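坐长途慢车，吃的东西怎么带

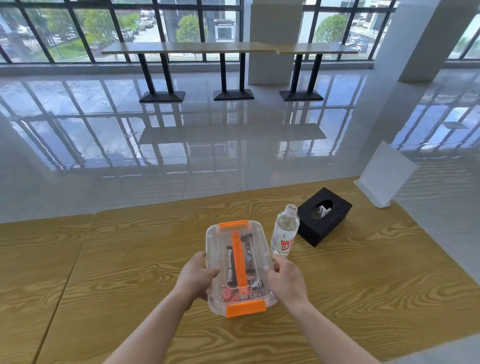
从达尔塔内斯（Daltarness）到约尔托夫蒙（Joltovmont）的慢车我坐了好几年，车次是2042，早上发车，傍晚才到。两地的铁路距离超过300公里，中间大站小站都停，还要在单线区段等对面的车。快车也有，票价贵出一大截，到站时间又是深夜，出站以后没有公交，所以我大部分时候还是坐这趟慢车。

有读者留言问过车上吃饭的问题，我零零碎碎回过一些，这次写在一起。下面只讲我自己的做法，口味不同的人自己调整。

先说车上有什么。2042次没有餐车，早年有过，后来摘掉了。现在只有一辆小推车，上午走一趟，下午走一趟，卖饼干、瓜子、罐装咖啡、杯面和一种很硬的三明治。三明治我吃过两回，面包边是干的，里面的火腿薄，抹了一层很甜的酱。杯面倒是正常，问题在热水。每节车厢的一头有开水炉，夏天经常不开，冬天开着，但是要看水位，前半程用的人多，过了中途的雷尼亚（Renia）站以后有时就放不出水了。如果打算靠杯面过一天，最好在雷尼亚之前把面泡上。

沿途车站能买到东西的也不多。达尔塔内斯站里有一家便利店，开门时间比我的车还晚，等于没有。雷尼亚站停得最久，站台上有个窗口卖热食，主要是土豆饼和一种带汤的饺子，味道不错，土豆饼尤其好，刚炸出来，外面撒粗盐。停车时间虽然长，窗口前面排队的人也多，我有一次排到了，汤饺还没盛好，列车员已经在催，只好不要了跑回去。后来我在雷尼亚只买土豆饼，用纸袋一装就能走，不用等找碗。再往后的站都很小，有的连候车室都锁着。

所以主要还是得自己带。

我带吃的，原则很简单：不用加热，不用刀，不容易洒，味道不大。车厢是对坐的硬座，中间一张小桌板，面对面坐着陌生人，东西摊得太开不合适。以前有一回我带了一盒拌了蒜泥的黄瓜，自己觉得清爽，盖子一打开，对面那位就把窗户往下拉了一格。从那以后蒜、韭菜、虾皮一类都不带上车。

主食我试过米饭、饼和面条。米饭凉了发硬，加一点油拌开会好一些，但用勺子在晃动的车上吃，总会掉几粒在座位缝里。面条坨得厉害，不推荐。最合适的是饼。头天晚上烙几张薄的葱油饼，葱少放，摊凉以后再包，热着包进去会闷出水汽，第二天就软塌塌的。包的时候用油纸，不用保鲜膜。饼里可以卷煎蛋、土豆丝、卤牛肉，卷好以后对半切开，吃的时候剥一截油纸咬一口，手上不沾油。

土豆丝要炒得干一点。我一般切好后用水多淘几遍，把淀粉洗掉，下锅大火快炒，出锅前放醋，不放酱油。放了酱油会出汤，半天下来饼就湿透了。煎蛋要煎老，溏心的不行，夏天尤其不行。卤牛肉切薄片，逆着纹切，厚了咬不断，一扯整片都出来。

六月以后天热，肉类我就不带了。车厢里的空调时有时无，行李架上的温度比座位上高，放在那里的东西坏得快。我把午饭放在座位下面靠里的位置，外面裹一件薄外套，能多撑一阵。晚饭如果也要在车上吃，就改成干的，比如烤过的馒头片、苏打饼干、花生酱。馒头片是自己用平底锅烘的，不放油，小火，两面都烘到发黄，放一天也不会坏，就是掉渣，垫一张纸巾就行。

水果我带苹果和小黄瓜，洗好擦干。香蕉不带，压一下就黑了，车厢里还会有味道。葡萄看着方便，吐皮吐籽很麻烦。橘子可以，剥皮的时候离别人远一点，汁会溅。苹果不要提前切，切了变色不说，口感也发绵，整个啃就好。

零食我以前带得很多，后来越带越少。刚开始坐这趟车的时候，心里总觉得时间长，怕无聊，到桑托索（Santoso）超市买一大袋，薯片、话梅、果冻什么都有，有一次结账出来是88，比车票还贵。上车以后从第一站吃到第三站，嘴里全是咸味，到了午饭时间什么也吃不下，下午又觉得胃里空。现在零食只带一点独立包装的，能量棒、小饼干、几颗硬糖。独立包装的好处是吃多少拆多少，剩下的带回家还能放。巧克力冬天可以，夏天会化，化了再凝住，表面发白，吃没问题，不好看。

硬糖我觉得是必须的。有一段路翻山，弯道多，车身晃得慢，人容易犯恶心，含一颗薄荷糖或者姜糖会舒服一些。真正会晕车的人还是应该按说明吃晕车药，别指望糖。

喝的方面，我以白水为主。带一个保温杯和一瓶常温水，保温杯里灌热水，不放茶叶。不放茶叶是考虑到厕所。2042次的厕所在车厢一头，到站前后会锁，喝浓茶的话，碰上锁门会很难熬。咖啡也一样，我会等到过了雷尼亚再喝，那以后车上的人少了，走动也方便。汽水别带，放在桌板上晃一阵，打开会喷出来，我在对面座位上见过，喷了自己一裤子。

保温杯的盖子出门前一定要检查密封圈。有一次洗完杯子忘了把圈装回去，水漏在背包里，换洗的衣服湿了一半，本子也泡了。现在不管杯子拧得多紧，我都把它插在背包外侧的网兜里，不和衣服放在一起。

再说怎么装。市面上卖的分格饭盒我买过，格子之间的隔板密封不好，汤汁会串，洗的时候缝里积油。后来改用普通的带扣盒子，一个装主食，一个装水果，零食另外放。盒子不必贵，盖子要扣得住，形状方的比圆的好放，摞起来不滚。透明的比较省事，不用一个一个打开找。金属的凉得快，磕在桌板上声音也大，我用了一阵就不用了。

装的顺序跟吃的顺序反过来，最晚吃的放最下面。早饭我在家吃，上车后第一样拿出来的多半是水果，所以水果在最上面，午饭在中间，傍晚的干粮垫底。这样中途不用把整个包翻一遍。过道窄，包又放在脚边，翻东西的时候很容易碰到别人的腿。

另外再带几样小东西：湿巾、纸巾、一双筷子或者一把勺子、两个空的塑料袋。塑料袋一个装垃圾，一个备用。车厢里有垃圾桶，但在连接处，桶口又小，节假日前后早早就满了，自己的垃圾先收在袋子里，下车再扔比较干净。洗手池的水时大时小，后半程经常没有，湿巾要多带几张。指甲刀、水果刀这类不用带，进站安检麻烦，而且前面说的那些东西也都用不上刀。

吃饭的时间也有讲究。我一般不等饿了再吃。列车过了雷尼亚之后会在一段单线上等车，一等可能就是很久，我遇到过最长的一次等了46分钟，车停着不动，空调也关了，车厢里闷，那种时候没有胃口。所以午饭最好在雷尼亚之前吃完，到了雷尼亚下去透口气，买个土豆饼，上来慢慢吃。等车的那段时间用来打瞌睡或者看书。

有人问过能不能在车上喝酒。规定上没说不行，我自己不喝。硬座靠背是直的，喝了酒想睡又睡不好，下车头疼。

带孩子坐这趟车的人也不少。我没有经验，只能说看到的。邻座带孩子的人，准备得好的大多是把吃的分成很多小份，隔一会儿给一份，孩子就能坐得住。一次给一大包的，吃完以后就开始在过道里跑了。粥和糊状的东西在车上喂起来很吃力，车一晃就到了衣领上。

冬天和夏天的差别也提一下。冬天车厢两头冷、中间热，暖气片在座位下面，脚边是烫的，吃的千万不要放在座位底下，我有一回把饼放在那里，到中午油纸都烘透了，饼倒是热的，但是里面的黄瓜丝已经蔫了。冬天应该放行李架，或者挂在窗边的钩子上。窗边漏风，温度低，正好当冰箱用。夏天反过来，前面说过了，放座位下面靠里。春秋两季放哪里都差不多。

冬天我还会多带一小包燕麦片，趁开水炉有水的时候冲一杯。用保温杯的盖子冲就行，量不大，喝完拿纸巾擦一下，回家再洗。甜的咸的都可以，我习惯放一点盐和芝麻。藕粉也试过，水温不够就冲不开，底下一坨白的，搅也没用。

到约尔托夫蒙的时候一般天还没全黑。出站往左走有一条小街，面馆开到晚上九点，汤面很热，面条偏粗，我多数时候会在那里再吃一顿，哪怕在车上已经吃过干粮。坐了一天硬座，吃了一天凉的，一碗热汤面下去人会松下来。如果车晚点得厉害，面馆关了，就只能回住处煮点东西。所以包底那份馒头片我一般不动，留到出站以后再说，面馆开着就带回去当第二天早饭。

回程的车次是另一个编号，发车更早，约尔托夫蒙那边早上买不到什么，前一天傍晚就要把东西备好。站前那家面包房下午会把当天剩下的面包打折，买一条切片的就够，配花生酱。那边的自来水有股味道，烧开也去不掉，我都是买瓶装的带上车。

最近听说2042次要换新车厢，座位会改成软的，开水炉也换成电的，什么时候换没有准信。推车上的东西会不会变也不知道。等我坐过新车再写一篇，这篇先按现在的情况放着。葱油饼的做法有人要的话，留言说一声，我下次烙的时候把面和水的比例记下来。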